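Fomeck Craft Room: frequently asked questions

Using the tables

Do I need to book?
Yes, for the paint tables. Bookings open at the start of each month and close at 8 the evening before. The sewing corner is first come, first served.

What does a session include?
A place at a table, water pots, rags, a palette and use of the shared paints and glues. You bring your own brushes and whatever you are painting. Canvas board is sold at the desk.

Are the paints set out for me?
They are on the table when you arrive, squeeze bottles and small dropper bottles together. Take what you need and leave the rest within reach of the next person. Please do not move bottles from one table to another.

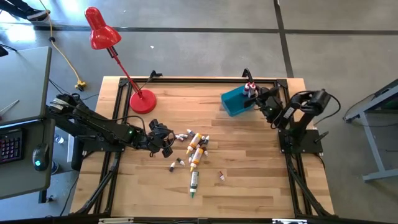
Costel Petek asks whether the dropper bottles can be kept apart from the squeeze bottles, as the small ones get lost under everything else by mid-afternoon. We tried trays in April and they were in the way of people's work. You are welcome to sort your own table however you like during your session.

Can I bring my own paint?
Yes, if it is water-based. Put your name on it. Spray paint, oil paint and white spirit are not allowed anywhere in the building.

How should I leave the bottles at the end?
Wipe the nozzle, put the cap on and check that it is tight. Bottles can be left lying down if they are capped. If a cap is missing, hand the bottle in at the desk.

Can I use the desk lamps?
Yes. Move a lamp by its base and leave the arm alone if it feels stiff. Switch it off when you go. 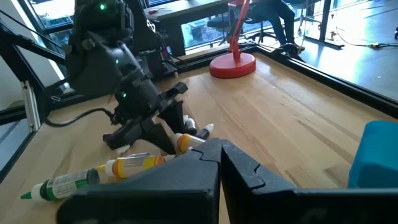 Squeeze bottles and a red desk lamp on one of the tables.

Looking after the wood

Do I have to cover the table?
For glitter, glue and anything you pour, yes. Paper is on the roll by the door. For ordinary brush painting you can work on the bare wood.

I have spilt paint. What do I do?
Blot it with a damp rag straight away, then wipe along the grain. Do not scrub across it and do not use a scourer. Dried spots can usually be lifted with warm soapy water and a plastic scraper. 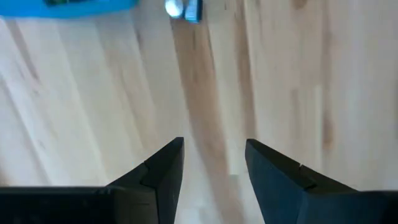

If the spot is still there after that, leave it and tell us. We sand the tops twice a year and most marks come out then. Nobody is charged for a stain, but we do charge for knife cuts, so please ask for a cutting mat.

Refills and supplies

Can I buy the same paints to take home?
Some of them. Miltley delivers to us every month and we sell the spare stock at cost. Ask for the list at the desk.

Can I refill my own bottle?
Yes, up to 200 ml per visit. Bring it clean and dry with its old label taken off.
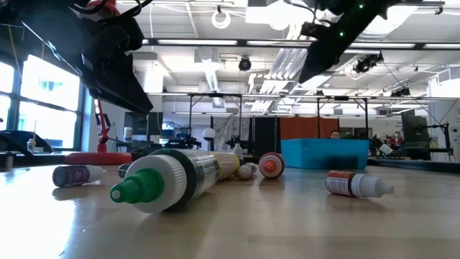 Photo: Stojanovska

What if a label doesn't match the paint?
Squeeze a drop on scrap paper before you start. If the colour is wrong, hand the bottle in and take another.

Who do I contact about group bookings?
Write to the desk, quoting form 993, and give the size of the group and the ages of any children.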